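Taltham neighbours invited to clear out their medicine cupboards

October 19, 2022

Residents of Taltham and nearby Akomside are warmly invited to bring their old, half-finished and long-forgotten medicines along to the Vornthorpe hall, where our cupboard clear-out table will be open every Wednesday morning until Christmas, with the kettle on for anyone who would like to stay for a chat!

We held our first clear-out in September and were delighted to welcome 115 households, many of whom went home with one of our Lukumay tidy boxes and a good deal more room on the bathroom shelf. 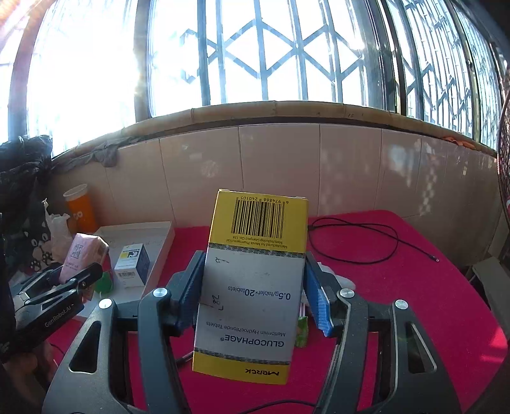 A box of Glucophage tablets at the red-covered sorting table.

"People do feel a bit shy about what's been sitting at the back of the drawer, and they really needn't," said organiser Nyokabi Koech. "Bring it all in a carrier bag, boxes and packets together, and we'll go through it with you."

Please keep tablets in their original boxes wherever you can, and leave any medicine you are still taking safely at home. Tidy boxes are free, and we have 200 to give away.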